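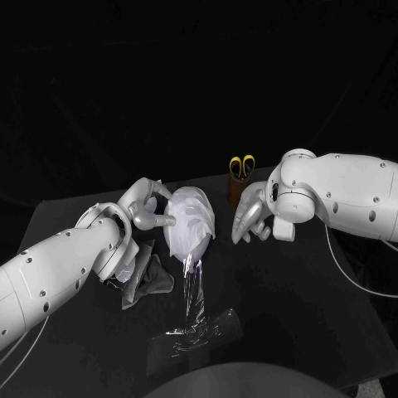

Cling film is the worst-behaved substance in any kitchen, and I have now spent most of May trying to teach a pair of robot hands to live with it.

Regular readers will remember the cardboard box era, when everything worked and I was insufferable. Boxes stay the shape you left them. Film sticks to itself, to the table and to the fingers, and it shines so brightly under the lamps that the depth readings go to pieces. Amber Hulme, whose idea the whole wrapping job was, calls this "a rich problem". Amber does not do the resets.

Our method is nothing exotic. A person steers both arms through the task, we record it, and a network learns to copy what the person did. We had 140 of these demonstrations, and the policy trained on them (Garside, after the village where my car broke down) had one bad habit. It would get hold of the egg-shaped thing quite nicely with the left hand and then leave the right one hanging in the air, fingers half curled, like a guest who isn't sure whether to help with the washing up.

I blamed the network. Wendy Whitlock blamed me, and went back through the recordings to prove it. In a great many of them I'd stopped at exactly that point to work out where the loose end of the film had got to. So the machine had learned my dithering, and learned it well.

The fix was dull. We cut out the pauses, then collected more demonstrations starting from the awkward middle of the job, with the film already twisted and trailing across the table. That took us to 1,000. Jandinard, the new policy, brings the second hand in properly and finished 16 trials in a row before it met a crease it didn't care for and let go.

What I can't tell you is which change did it. Wendy thinks the trimming, Amber thinks the extra data, and we changed both at once, so there is a boring comparison run to do before either of them gets to be smug. It's training now. I've also ordered more film.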